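Ticket 147: Gripper closes off center on small parts
Status: Open
Opened: January 2, 2021, by Setareh Vahidi
Assigned to: Kiprono Gachanja
Component: parallel linkage gripper, wrist camera, Calleo controller

Summary
On small, irregular pieces the Calleo controller reports a good grasp, but the fingertip position it logs is 2 mm left of the commanded center. The same pieces run on the Rindach controller log no offset. Gripper, arm and wrist camera were the same in both runs.

Steps to reproduce
1. Home the gripper with nothing between the fingertips.
2. Load the small-parts profile.
3. Close at 20 percent force on a piece narrower than the fingertips.
4. Compare the logged center with the wrist view.

Vahidi: Ran nine grasps on each controller. Calleo showed the offset on all nine. Wrist camera stream was recorded for both sets.

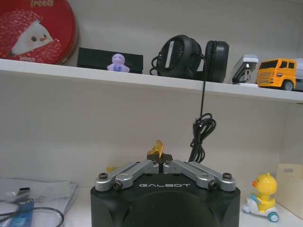
Larger boxes do not show the fault on either controller. I have not tried soft parts. Fingertip pads were swapped left to right between runs and the offset stayed on the left, so I do not suspect the pads.

Gachanja: Please check the linkage pivots for play before we look at software. Also confirm which calibration file Calleo loads at startup. It has picked up the October file before.

Vahidi: Pivot screws checked with a hex key, no play felt. Calleo is loading the October file. The Rindach setup has its own file, made after the camera mount was changed.

Kimaro: The October file predates the new mount. The camera offset in it is wrong for this arm. It would not affect finger force, only the reported center.

Gachanja: Agreed. Recalibrate on Calleo, then repeat the nine grasps with the same force and the same pieces. Keep the old file under a different name. Do not change the Rindach setup until the numbers are in.

Next action: Vahidi to recalibrate and attach both logs.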